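Jaber Picking Stack: Frequently Asked Questions

Last updated November 1, 2025

Jaber is the control and perception software Eltis uses for conveyor picking with multi-fingered hands. These are the questions that reach the Plosarstead support desk most often. For installation, see the setup guide.

General

Does Jaber replace the arm vendor's controller?
No. The vendor controller still closes the joint loops and handles safety stops. Jaber sends it joint targets every 4 milliseconds and reads back position and torque.

Can I run it without a hand?
Yes, with a two-jaw gripper profile. You lose the per-finger preshape settings and the grasp planner falls back to a single closing width.

Motion and grasping

Why does the hand stay open over the belt?
The planner keeps a hover pose between picks. The arm goes there with the fingers extended and waits until perception publishes a part it trusts. If it waits longer than 12 seconds, it logs error 402 (no valid target) and stays put. Error 402 is a warning and does not need a reset.

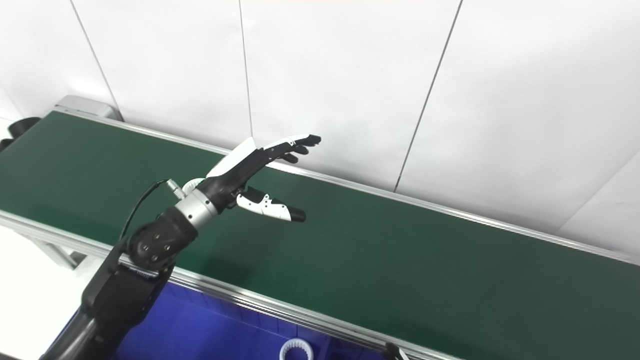
How do I change the hover height?
Edit hover_offset in the cell file and reload. Don't change it from the jog screen — those values are lost on restart.

The fingers come close to the near rail. Is that a collision risk?
Only if the rail is missing from the planning scene. Add both rails as boxes, with the near one drawn to its full width. The planner checks the hand's links against them on every path, including the short moves where the hand passes over the rail.

Perception

Which parts work best?
Parts that contrast with the belt. White on dark green is easy for the segmenter. Clear or very shiny parts need the depth filter turned off and a new model trained.

Can it handle a ring with an open center?
Yes. Set the part type to "ring" so the pose estimator fits the outer wall and ignores the hole. Teeth or ridges on the inside don't matter unless you need rotation about the axis. In that case turn on fine_yaw, which adds a second pass.

Why are parts in the bin being reported as targets?
The pick region is too large. A head camera often sees the belt and the bin in the same view, and the segmenter will mark matching parts in both. Redraw the region so that it ends at the inside edge of the near rail.
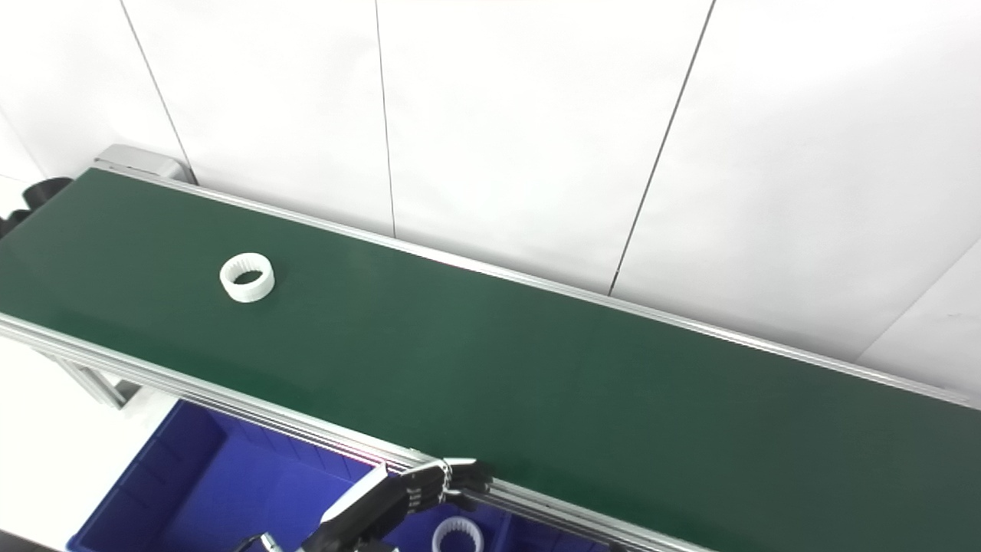 One ring on the belt, another in the blue bin. Only the belt should be inside the pick region.

Tooling and logs

Where are the logs kept?
In the Heladura viewer, under the cell name. Images and joint data share one clock, so you can step through both together.

Will version 2 cell files still load?
Yes, until the January release. After that, run the converter first.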